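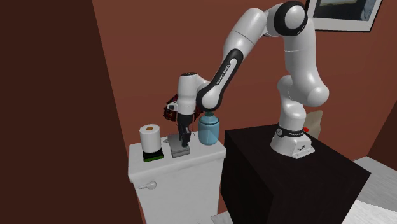 Monday, late. Tea's gone cold and I can't be bothered with the microwave.

Spent the whole day teaching a robot to tidy the top of a toilet. I want that written down somewhere, so that when my mother asks again what the degree was for I can hand her the page.

The task sheet calls it "tank lid, place and clear", which makes it sound like something out of the navy. You pick a thing up and put it on the lid next to the toilet roll, or you take a thing off the lid and put it somewhere else, and you do this without knocking anything into the bathroom. The bathroom doesn't exist. It lives on the server, and the arm lives in there with it, bolted to a black stand beside the toilet like a very attentive butler. I sit at my desk with the controller in my right hand and the clutch pedal under my left foot, and the arm does what my hand does, a moment later and with less conviction.

Target was 30 clean demos before lunch. I had 12. Vinh Cù had already done his and was eating a mandarin at me.

My trouble is the grey box. It sits on the lid between the roll and the blue bottle, and you have to come down on it from straight above. Come in with any tilt and one finger lands on top and shoves. The physics in Jevari is decent until something gets shoved, and then it has opinions. Before morning tea I sent the box through the wall. The replay shows my hand being perfectly calm throughout, so I'm told it was me.

The elbow is the other thing. When you're driving you watch the fingers, naturally, and meanwhile the rest of the arm is folding itself up behind you. I did a lovely grasp around ten, very slow, very centred, and on the lift the big joint over the bottle dipped and flattened the bottle against the lid. Episode binned. Vinh said to reset the arm with the elbow high and left before every take, and to clutch out and re-centre my wrist before going down. I said I knew that. I did not know that. It worked straight off, which was annoying.

Bảo Phan came past after lunch to look at the data and told me my demos were too polite. I hover. I get the gripper over the box and then hang there thinking, and the recorder takes down every bit of the thinking as if it were part of the job. The last policy they trained on my drawer episodes did the same: went to the handle, stopped, had a ponder, then pulled. Everyone in the room knew whose it was. So now I'm supposed to decide before I start moving and then just move, and if I miss, miss properly and throw it out. We don't keep recoveries for this one. (We did for the drawers. Don't ask me, I only drive.)

Afternoon went better. I stopped looking at the whole room and zoomed in until I had the fingers, the box and the edge of the lid and not much else. Found I was holding my breath on the way down. Found I was also leaning, as though that would help a robot on a server in another building. By four I was getting three in a row, and then I'd get cocky and clip the roll.

The roll is a nuisance all by itself. It's standing up on the left, near enough that if you open the fingers too wide you give it a nudge, and a nudged roll fails the episode even when the box has gone exactly where it should. I asked Bảo if we could loosen that rule. He said a real person would be annoyed if their toilet paper got knocked over. I said a real person would be more annoyed to find an industrial arm in the loo. He wrote something down, possibly about me.

Final count 37 kept, so seven over, though I'm not going to mention how many went in the bin. The whole Gruvix set is at 610 now across the team and they want the kitchen started this week. Vinh wants the kitchen. He can have it, there are wine glasses.

Wrist is sore. Not the sharp kind, just the kind where you notice the jar lid. Must bring in the foam thing for the armrest, and ask if the pedal can be moved to the other side for a day, as my left calf is turning into something separate from the rest of me.

One more thing, and it's daft. When I got home I went to put my phone on top of our own toilet, and I lined it up from directly overhead, stopped, lifted my elbow, and lowered it very slowly past the spare roll. Didn't touch a thing. Would've been a keeper.

Bins tomorrow. Ring Mum.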